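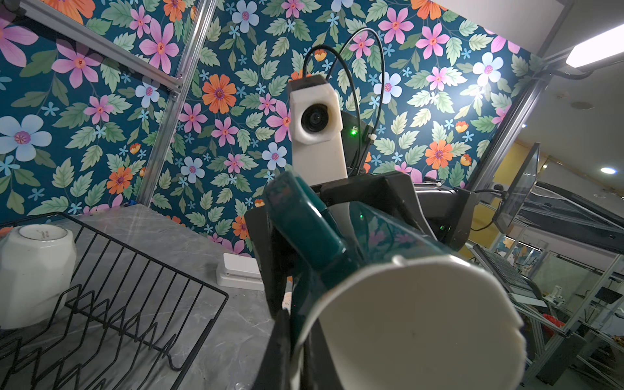

*Teal cup with a white inside and a faint floral pattern.*

# Fuvon Work Overshirt, Style 3416

Cotton canvas, snap front, two chest pockets. Sizes S to XXL. Colors: rust, navy, oatmeal.

We sell a lot of overshirts and we don't believe most of what is printed on their hang tags. The Fuvon tag says "the last shirt you'll ever need." It's a shirt. It will wear out at the elbows like the others, and if you lean on a workbench all day it will do so sooner. We stock it anyway, for the reasons further down.

## Fabric

The maker calls this a 10-ounce canvas. Svatopluk Ondrejka, who does our buying, weighed a cut piece from the first delivery and it came out slightly under, which is normal and which no brand ever mentions. It feels stiff out of the bag. Fuvon says it "breaks in beautifully." Ours softened after several washes and also faded along the seams, most visibly in navy. Some people like that look. If you don't, get the oatmeal.

"Pre-shrunk" is on the label too. We would treat that as a hope. The sample lost a little length in the sleeves after a warm wash and a tumble dry, and nothing in the chest. Wash it cold and hang it up if your arms are long.

## Fit

The size chart on Fuvon's own site seems to have been drawn for a different shirt. Use ours, measured flat on the shirts in stock:

| Size | Chest, pit to pit | Sleeve from shoulder seam |
|---|---|---|
| S | 21 in | 24 in |
| M | 22 in | 24.5 in |
| L | 23.5 in | 25 in |
| XL | 25 in | 25.5 in |
| XXL | 26.5 in | 26 in |

It runs wide in the body and narrow at the cuff. Over a T-shirt, most customers go down a size. Over a sweater, stay with your usual one and expect to push the sleeves up with some effort.

The listing we were sent described the cut as "unisex." What that means here is a men's cut with the word changed. Anyone with wider hips should leave the bottom snap open or try the Sakness chore shirt, which has side vents.

## Snaps and stitching

The snaps are metal and close with a good hard click. Fuvon claims they are tested to 3000 openings. We asked who tested them and got a brochure back, so take the figure for what it's worth. What we can tell you is that none have come back to us with a pulled snap so far, and we have sold this style since October.

Stitching is double on the side seams and single at the pocket corners. The pocket corners are where we'd expect trouble. If you carry a phone or a tape measure up there, ask at the counter and Janka Matoušek will put a bar tack in before you take the shirt home. There's a small charge for it, and in our view the factory should have done it. 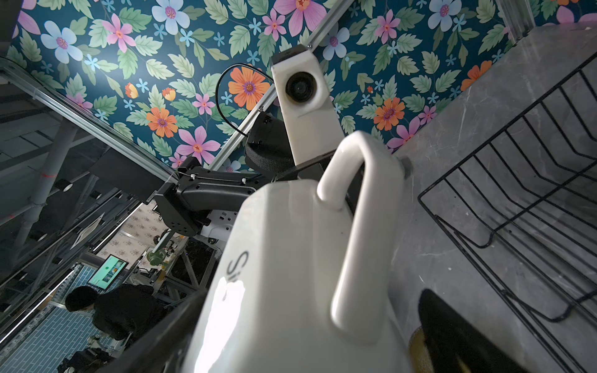
## What customers say

We print the grumpy ones too.

> "Good shirt. Color is nowhere near the website. I'd call it brick. Kept it."
> — Pravesh Motaung, size L, rust

> "Collar won't lie flat no matter what I do with the iron. Warm, though, and the pockets are a decent size."
> — Mohcine Ait Ali, size M, navy

> "I was told this would replace my jacket. It did until it rained."
> — Juraj Doležal, size XL, oatmeal

Mr. Doležal has a point. The words "weather ready" appeared in an earlier version of the maker's text and we have taken them off this page. Canvas without a coating soaks through.

## Compared with the others we carry

**Šimko flannel-lined overshirt.** Warmer, costs more, and the lining pills under the arms. Better collar.

**Sakness chore shirt.** Thinner cloth, easier fit, buttons in place of snaps. The buttons could be sewn on tighter.

**Jistmont twill shirt.** Sold as "heritage." We couldn't find out whose. It holds its color better than the Fuvon and has only one pocket.

If you already own any of these and it still closes, you probably don't need this one.

## Care

- Cold wash, inside out, with dark colors
- Hang dry
- Warm iron on the collar, which may or may not help
- No bleach

## Returns

Unwashed shirts with the tag on can come back for a refund. Washed ones can come back if a seam or a snap has failed. Fading doesn't count as a fault, and neither does a change of mind about rust.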